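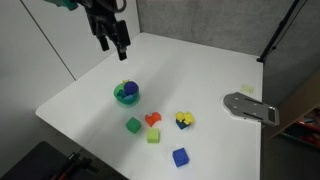
A green bowl on a white table.

Why does bread rise?

A guide for young cooks from the Cinditz Food Learning Centre, Ferarness

Bread dough is made from very few things. The main ones are flour, water, salt and yeast. When they are first mixed they make a small, heavy lump. An hour or two later the lump has grown, and when you press it with a finger it feels soft and springy. This page explains where the extra size comes from.

What is yeast?

Yeast is a living thing. It belongs to the same family as mushrooms, although one piece of yeast is so small that you need a microscope to see it. The dried yeast sold in packets looks like fine brown grains. Each grain is made of a very large number of yeast cells packed together. The cells are alive, but they are resting. They wake up when they are given water.

What does yeast eat?

Yeast feeds on sugar. You may have noticed that many bread recipes have no sugar in them at all, or only a small spoonful. The yeast can still find food. Flour contains starch, and when flour becomes wet, some of the starch is slowly broken down into sugars. The yeast uses these.

As it feeds, the yeast gives off a gas called carbon dioxide. It is the same gas that makes the bubbles in fizzy drinks, and it is also in the air you breathe out. The yeast makes a little alcohol too, but most of this disappears in the heat of the oven.

Why does the gas stay in the dough?

If you stir yeast into a cup of warm water with some sugar, bubbles rise to the top and burst. In dough they are trapped. Wheat flour contains proteins which join together when they are wet and form a stretchy material called gluten. You can think of gluten as the rubber of a great many tiny balloons. The gas pushes outwards, the gluten stretches, and the dough swells.

Kneading helps the gluten to become strong. To knead dough, push it away from you with the heel of your hand, fold it back, turn it and push again. After ten minutes it should feel smooth. Dough that has hardly been kneaded often gives a flatter loaf.

Does it matter how warm the dough is?

Yes. Yeast works slowly in the cold and faster in the warm. Dough left in a fridge will still rise, but it may need the whole night. Very hot water kills yeast, and dough made with it will stay flat. The water should feel just warm on your wrist. In February, when kitchens at Ferarness are chilly, our school groups allow an extra half hour for rising.

What happens in the oven?

For the first few minutes the loaf grows quickly. The gas inside the bubbles gets hotter and takes up more room, and some of the water turns to steam. Then the inside of the loaf becomes too hot for the yeast, which dies. The gluten and the starch become firm, so the bread keeps its shape. The holes you see in a slice are the places where the bubbles were. The outside dries and turns brown, and this is the crust.

Do all breads rise?

No. Some flatbreads are made without yeast and are cooked as soon as they have been rolled out. Soda bread rises without yeast as well. It uses bicarbonate of soda, which makes carbon dioxide when it meets something sour, such as buttermilk. This happens at once, so soda bread goes straight into the oven.

Try it yourself

Ask an adult before you begin. You will need a small plastic bottle, a balloon, a packet of dried yeast, two teaspoons of sugar and some warm water.

Stretch the balloon a few times. Put the yeast and sugar into the bottle, then pour in warm water until the bottle is one third full. Swirl it gently. Fit the balloon over the neck of the bottle and leave it in a warm place. Look at it again after 20 minutes, and then after an hour. You may like to set up a second bottle with cold water and compare the two balloons.

Do not drink the mixture. Pour it down the sink and rinse the bottle when you have finished. Anyone with a latex allergy should not handle the balloon.

Words to remember

Carbon dioxide: a gas made by yeast as it feeds.
Gluten: the stretchy material in wheat dough.
Knead: to push, fold and turn dough.
Starch: a part of flour which can be broken down into sugars.
Yeast: a very small living thing used to make bread rise.

Text by Sandra Bunting. Checked by Marjorie Yeoman, Schools Officer.
Page last reviewed 31 August 2019.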